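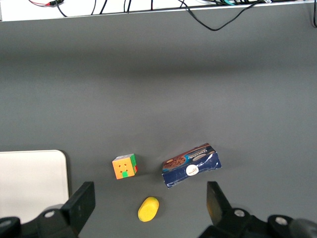

Attachment 1: Cables on the white ledge, one hanging over the gray top. Cube and cookie box in front.

Ticket 3292
Product: Fledow tray, pink, with gray tabletop
Opened: 20 Nov 2018
Opened by: Ha-neul Seo
Handled by: Durenard customer support, Eckhard Wegener
Status: Closed

Message from Ha-neul Seo

Dear support,

We have one gray tabletop and one pink Fledow tray from you, delivered in October. We use them for a small sorting work: different household things and packed cookies are laid on the table and then placed in the tray. I have two problems and I am not sure if they belong in the same ticket. Please split it if you prefer.

Problem 1. The tray slides. When something heavier is put down near one end of it, the tray moves a little on the table. It is a small movement, but after some time the tray is no more parallel to the table edge and we must put it back. On our old table, which was rough wood, it did not happen with the same tray.

Problem 2. The cables at the back. We keep them on the white ledge, and they do not stay there. The longest black one comes down in a loop over the tabletop. Twice now a box was pushed back and caught in it. Do you have a clip or a channel which fits to the ledge? The ledge is not from you, but maybe you know something.

What I tried already for the tray: I wiped the table with a damp cloth and let it dry, and I turned the tray end to end. There was no difference.

Kind regards,
Ha-neul Seo
Pimwood, packing room

Reply from Eckhard Wegener

Dear Ha-neul Seo,

Thank you for the clear report. We can keep both problems in this ticket.

The underside of the tray should have 4 small clear pads, one at each corner. Please turn the tray over and tell me if all of them are there. They are flat and difficult to see, so please feel with the finger. Also I would like to know where on the table the tray normally stands, and what you put beside it. A view of the whole table is best.

Eckhard Wegener

Message from Ha-neul Seo

I turned it over. There is one pad only. At two other corners I can feel a bit of old glue, and at the last corner I feel nothing at all. I did not know that there should be pads, so I cannot say when they were lost.

For the place of the tray, please look at attachment 2. We keep it in the center and put the things on both sides. 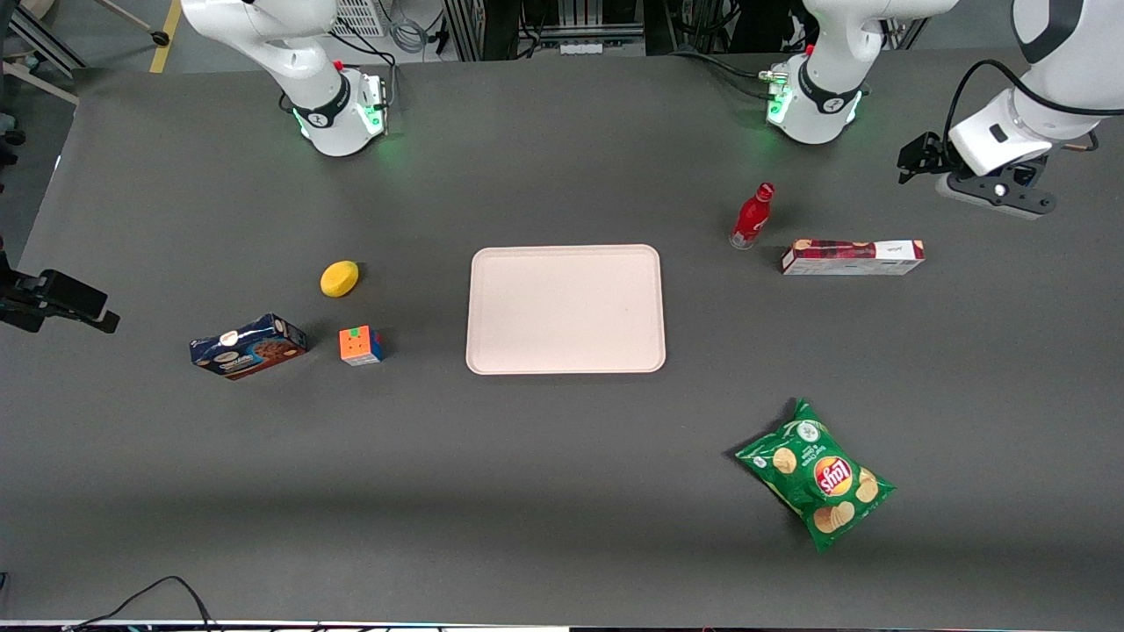 Attachment 2: Tray in the center. Sponge, cube and cookie box to the left of it, red bottle to the right.

The bottle is what I worry about most. It is tall and it stands upright, and if the tray slides against it, I think it can fall. The sponge and the cube are no problem for us. The cookie box can also take a small push.

Reply from Eckhard Wegener

That explains the sliding. A tray with a single pad turns around this one pad, which fits well with what you write about the tray not being parallel.

I will send you a bag of new pads, article 900. Until they arrive, you can put a piece of thin rubber mat under the tray. Please cut it smaller than the tray, otherwise the corners lift. Please do not use double-sided tape on this tabletop – it leaves a mark on the gray surface that is hard to remove.

For the bottle I suggest one hand width of free space between it and the tray rim.

About the cables: we do not make a channel for the ledge. A colleague, Amber Catterall, uses simple hook-and-loop straps on her own desk. Tie the black cables together, leave enough slack at the plugs, and lay the bundle behind the ledge. Thin cables should be kept out of the bundle, they get pulled too easily.

Message from Ha-neul Seo

Thank you. The straps are ordered.

One more question before the pads come. Dean Bickerstaff from our team asks if soft packs can go in this tray, or only boxes. The shortbread comes in a wrapper, not in a carton, and it bends when it is held at the end. He is afraid that the rim will press on the cookies. I add attachment 3, the chocolate chip shortbread in the red plaid wrapper.

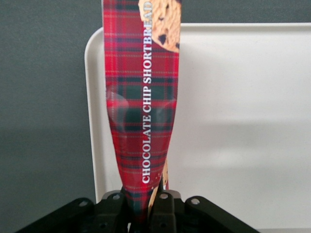 Answer on soft packs (Eckhard Wegener)

Soft packs are fine in the tray. Please lay them flat on the broad bottom and do not lean them on the rim, especially a tall pack like this one. If the wrapper is pinched or twisted at one end, smooth it with the hand first, so that the pack does not roll. Boxes go in after the soft packs and beside them, never on top.

Fitting the new pads

1. Remove the last old pad and the remaining glue. Warm water and a fingernail are normally enough.
2. Dry the underside completely.
3. Press one pad on each corner and hold it for a slow count of ten.
4. Leave the tray upside down overnight before you use it.

Message from Ha-neul Seo

The pads are on and the tray stays in its place. The straps came also, and the black cables are tied. The teal one I left free because it is too short to reach the bundle. You can close the ticket.

Closed by: Eckhard Wegener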